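# Flatitz Kitchen Words

Data card, version 3. Last revised Jun 30, 2026. Maintainer: Ákos Medve.

We use cookies to remember your display settings and to count downloads. Accept all | Manage preferences

## Summary

Flatitz Kitchen Words is a small lexical dataset of household vocabulary as spoken in Flatitz and the valley villages below it. Each record pairs a dialect form with a standard gloss, a broad phonetic transcription and one sentence of context. The set holds 365 headwords collected from 23 speakers. It was built for dialect lexicography and for testing spelling normalizers on short, noisy entries. It is too small to train a language model and was not designed for that.

## Files

- `headwords.tsv` — one row per headword, UTF-8, tab-separated, header row included
- `contexts.tsv` — example sentences, keyed on `hw_id`
- `speakers.tsv` — age band, village and years of residence; no names
- `variants.tsv` — spelling variants merged under a headword, with the source of each
- `CHANGES.txt` — edits since version 1

## Fields in headwords.tsv

`hw_id` is a stable integer. IDs of deleted rows are not reused.

`form` is the dialect form in the Heltum orthography, all lower case. Nouns carry no article.

`ipa` is a broad transcription. Vowel length is marked; pitch is not.

`gloss_en` is an English gloss, kept to a single word where one exists. Where a form covers more than one standard term, the glosses are separated by a semicolon and the most frequent sense comes first.

`domain` takes one of the values `vessel`, `appliance`, `furniture`, `food`, `action` or `other`.

`conf` is the annotator's confidence, 1 to 3. Rows at 1 rest on a single speaker and should be dropped for most uses.

## Notes on the vessel and appliance domains

The `vessel` domain has 62 headwords and is the most uneven part of the set. Flatitz speakers separate drinking vessels by how they are stored: a cup kept on a shelf and a cup kept on a hook take different nouns. Speakers under 40 have mostly lost the distinction. Both nouns are glossed `mug`, with the storage sense recorded in the context sentence.

Names for newer appliances are loans with local stress. The word for a toaster oven is a compound of "bread" and "stove" in the upper villages and a plain loan in Stumo. Both forms have their own rows and are linked through `variants.tsv`.

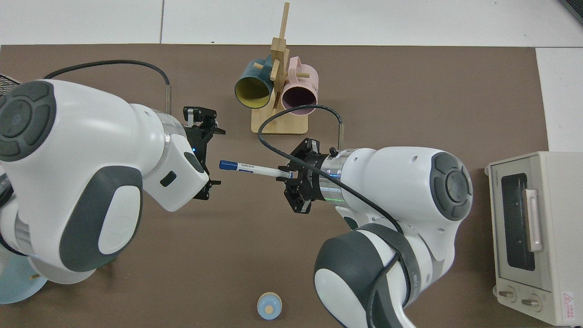
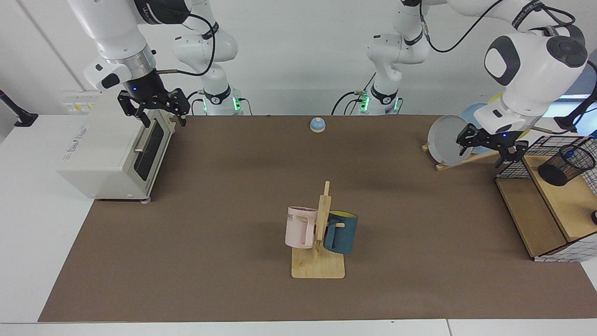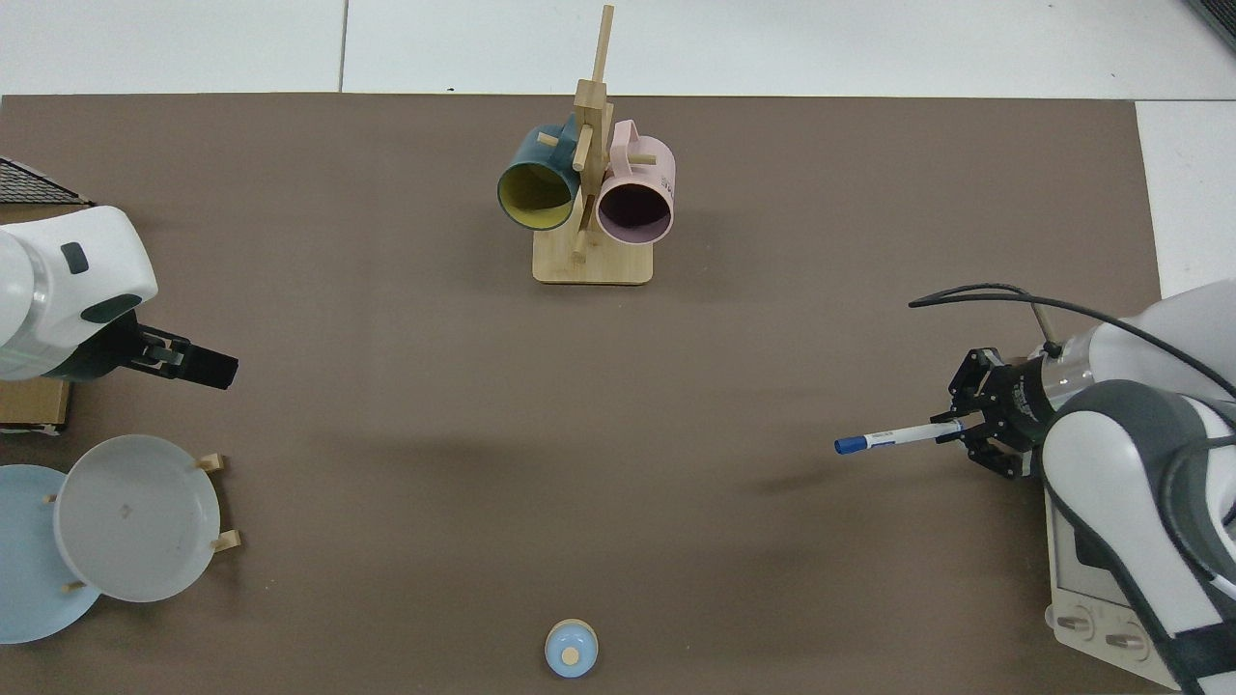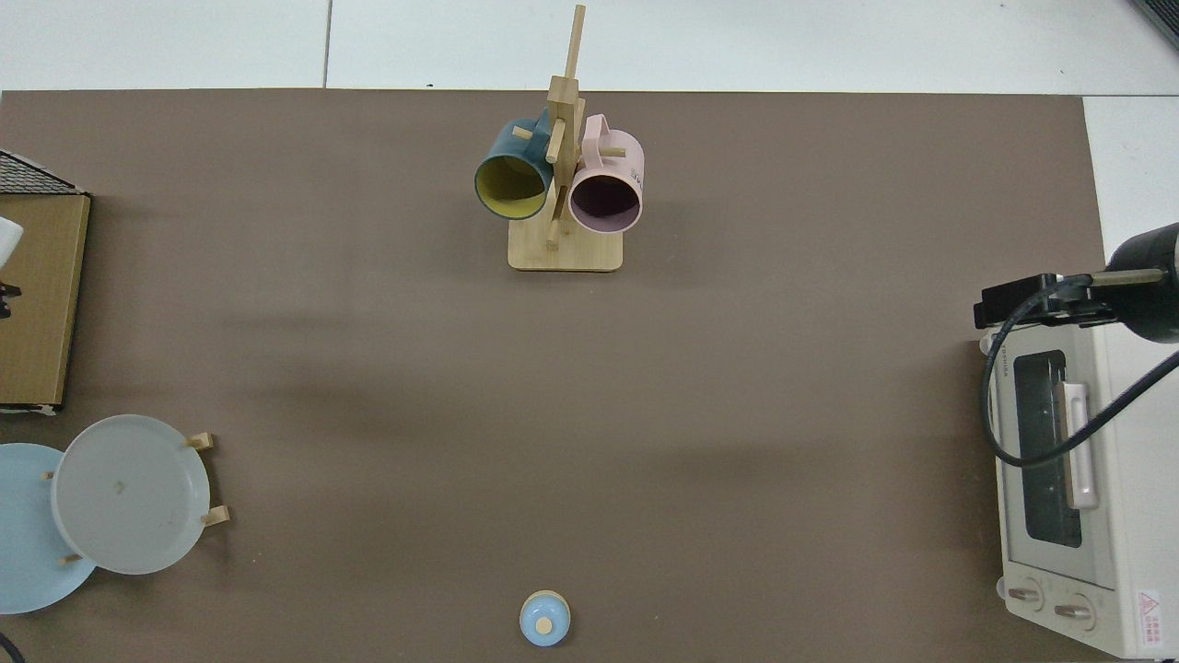
## Collection

Interviews were held in speakers' homes, starting in January. Sessions were in dialect throughout. The interviewer named a room and an activity and let the speaker talk, then went back over unfamiliar words. Direct prompts ("what do you call this?") were used only in the second half of a session, and words obtained that way are flagged `elicited` in `contexts.tsv`.

Audio is not distributed. Speakers agreed to the release of transcribed words and sentences only.

## Known problems

- The glosses for `pan`, `pot` and `kettle` overlap. Three rows still disagree with the village word lists.
- Long /e:/ and the diphthong /ei/ were not kept apart consistently in version 1. Most rows are fixed; rows with `conf` 1 were left alone.
- Stumo is overrepresented. Weight by village before reporting frequencies.
- Some context sentences contain code-switching. Switched words are in square brackets and are not normalized.

## Normalization script

The `normalize.py` script maps free spelling to Heltum orthography using a rule table and a short exception list. It strips punctuation, lowercases, resolves doubled consonants and then looks up exceptions. It exits with status 3 if the input is not valid UTF-8.

 python normalize.py --in raw.tsv --out clean.tsv

The rule order matters. Consonant rules run before vowel rules — reversing them breaks every form ending in a long vowel.

## License and citation

CC BY 4.0. Cite as: Medve, Á., Flatitz Kitchen Words, version 3. Corrections should quote the `hw_id` and the village.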